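Altarent alarga programa de literacia alimentar familiar a 13 concelhos

Última atualização: 22/4/25

A Altarent anuncia o alargamento do programa Rengifo, dirigido a famílias com filhos em idade escolar. O programa decorre desde janeiro e regista 134 agregados inscritos. Cada ciclo tem nove sessões e incide na leitura de rótulos, na composição do lanche e no planeamento semanal de refeições com leguminosas.

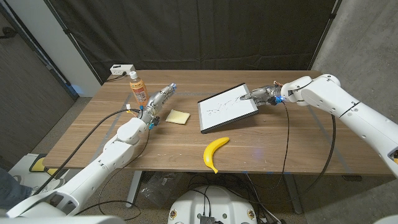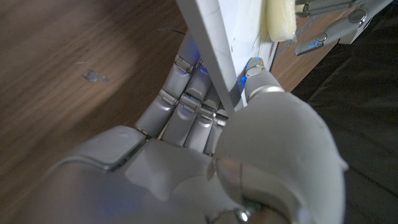
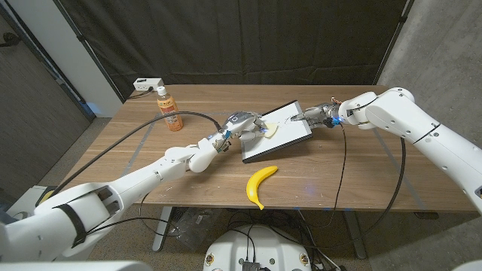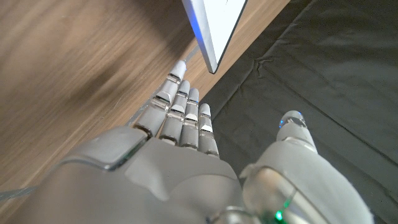 Os conteúdos foram elaborados pela Stundwood, que responde também pela formação dos monitores. A Flatusus assegura o fornecimento de produtos frescos – hortícolas, fruta da época e ovos – às cozinhas aderentes.

O registo alimentar é preenchido em casa por adultos e crianças, em folhas separadas, durante 3 dias consecutivos. Não são recolhidos dados de peso nem de estatura. A participação é gratuita e as inscrições fazem-se junto dos agrupamentos escolares aderentes – o formulário em papel mantém-se válido.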